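About Us

Waken Bookkeeping started with a shoebox. It belonged to a woman who ran a flower shop two doors down from where Lok-yiu Hsueh was renting a desk, and it held a whole year of receipts, a few rubber bands and one very old cough drop. Lok-yiu took it home for the weekend, sorted it out on her living room floor, and brought it back on Monday with a tidy folder and a list of questions. The florist cried a little (happy tears, she still insists) and then told everybody on the block. By the end of that February there were 18 shoeboxes, more or less, and Lok-yiu needed a bigger living room.

We've grown a good deal from those days, but the work is much the same. We keep the books for small businesses: bakeries, dog groomers, a piano tuner, two dentists who share a waiting room, a family that makes hot sauce and sells it at more fairs than we can keep up with. At the moment we look after 237 of them. Most have fewer than ten people on the payroll, and quite a few have just one, who is also the person answering the phone and sweeping up at night. If that's you, hello! You're exactly who we had in mind.

Our other partner is Chia-hao Ho, who joined when the living room ran out. Chia-hao had spent a long stretch in the accounts department at Usteck, a parts supplier, where he got very good at finding small amounts of money that had wandered off. He likes a reconciliation the way other people like a crossword. He also set up our payroll service, which began as a favor for one nervous restaurant owner and now takes up most of his week, and he's the one who writes the long, friendly emails you'll get in January about which forms are coming and what on earth the boxes mean.
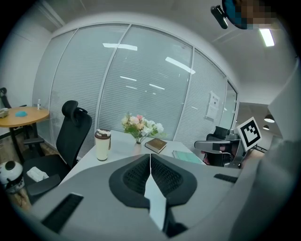

People often ask what it's like to hand over their books to someone else, and we understand the worry, we really do. Money is private. Plenty of our clients come to us a year or two behind, and they walk in apologizing before they've even taken their coat off. Please don't. We have seen every kind of mess there is, and we've made a few of our own over the years. The first meeting is an hour, it's free, and we spend most of it listening. Bring whatever you have. If it's in a bag, bring the bag.

After that we go month by month. You send us your statements and receipts, either through the client portal (we call it Sin, after the old trigonometry button on Lok-yiu's school calculator, and yes, we've heard all the jokes) or on paper through the mail slot, which a surprising number of you still prefer. We sort, match and enter everything, and then you get a two-page summary written in plain words. It tells you what came in, what went out, who still owes you, and anything we think you ought to look at before it turns into a headache. Then we call you. A real phone call, usually fifteen minutes, longer if there's news about the grandchildren.

Our prices are flat and they're posted on the Fees page. We don't charge by the minute, mostly for the selfish reason that we want you to pick up the phone when something is still small. There's a one-time catch-up fee of $100 for each quarter you're behind, and we're glad to spread that out.

We don't file corporate returns ourselves. For that we work alongside Ferov, a tax practice across the street, and if you already have a preparer you like, we'll happily send them everything they need and stay out of the way.

We also teach a little. Twice a year we run Books for Beginners, an evening class for folks who are thinking about opening a business or who opened one last week and are now slightly alarmed. Nearly 600 people have come through it so far, and some of them never became clients at all, they just went home and did their own books very nicely. We're as proud of them as anyone. The next sign-up opens 10/2/23, and the room fills fast, so do put your name down early if you'd like a seat.

If you want to talk, call us or use the contact form. Lok-yiu takes the new inquiries herself and tries to get back to everyone within two working days, except in the first half of April, when we ask for your patience and would never say no to a muffin.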